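# First time hosting on a twinning weekend – what should we plan?

Hi all! Our town has just been paired with Zosholm and I'm over the moon, because my family has been picked to host in January. We'll have 4 guests staying from Friday night, and the coach gets in late. I've never done anything like it. How much of the weekend should we fill, and do people usually bring gifts? We share next to no language apart from my wobbly school German, so any tips on mealtimes would be very welcome too.

*posted by Stumach_hill*

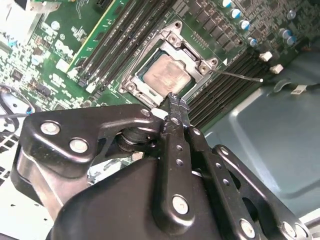
**Rundari**

Oh, you'll love it! We've hosted four times now and I'd do it again tomorrow. Leave the Saturday morning completely free. Guests have been on a coach all day and want a slow breakfast and a wander to the shops (ours spent two hours in the hardware shop and came out beaming). The official dinner is usually that evening and the speeches go on a bit, as everything gets said twice, so feed everyone a decent tea first.

Gifts: yes, but small. Local honey, a tea towel, a jar of something you made. We once gave a huge framed map and the poor things had to carry it home on their knees.

For language, put a big sheet of paper on the kitchen table with some pens. Everybody draws, everybody laughs, and by Sunday you'll have half a dictionary. Ask about allergies before they set off, too – it's much harder to mime "coeliac" than you'd think!

**marrow_and_chips**

just do a roast, everyone likes a roast

**Antoniuk**

Lovely news, and welcome to the club! I'm on the visiting side more often than the hosting side, so a few things from there. Please show us how the shower works. Tell us when you get up. Give us the wifi password and a spare key if you're happy to.

Do ask your association for the full programme before you book anything yourselves. On our last trip there were 41 of us and nearly every family had planned its own outing for the same afternoon as the town hall reception. It was good fun sorting it out, but the mayor was left with an awful lot of sandwiches.

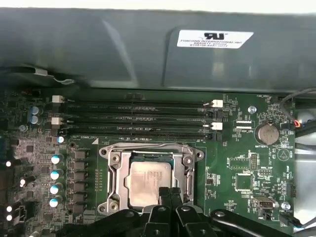

*Four memory slots on the board, all empty.*

And keep in touch afterwards! A card at Christmas is plenty. Our first hosts came over for my daughter's wedding, and we still ring each other whenever the football is on.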